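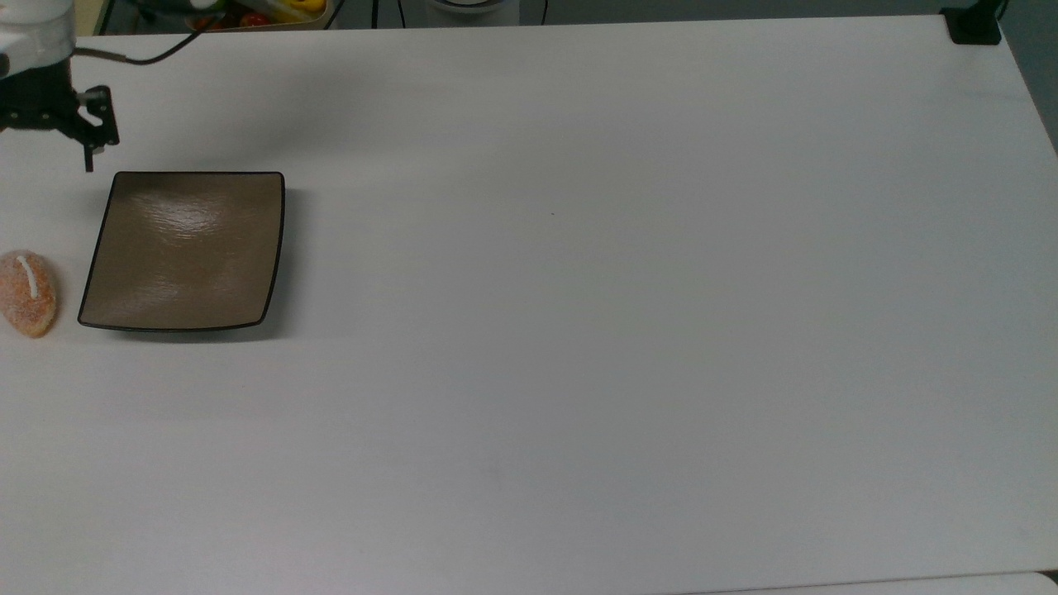

The Ovitz Gauge

The Ovitz station measured the level of the reservoir every 4 hours. The surveyor posted there in December had 2 duties: read the gauge and send the figure to Plena.

The valley held 1,000 houses, all of them under water. On the ninth night the gauge showed a drop of one inch. Inflow was normal and the gates were shut. She checked the float, cleaned the contact and recorded the drop.

By morning it was four inches. Plena replied that the instrument was at fault and told her to apply a correction. She applied it in a separate column and kept the raw readings in the first.

On the twelfth night the church roof at Nernomo came out of the water — slate, mostly intact, with weed along the ridge. She took its height with the level from the bank. It agreed with the raw column to within a quarter inch.

She sent both columns. Plena acknowledged the corrected one.

At the next reading there was a light in the bell tower. The form had no field for it. She wrote the time in the margin, initialed it, and went down to the boat.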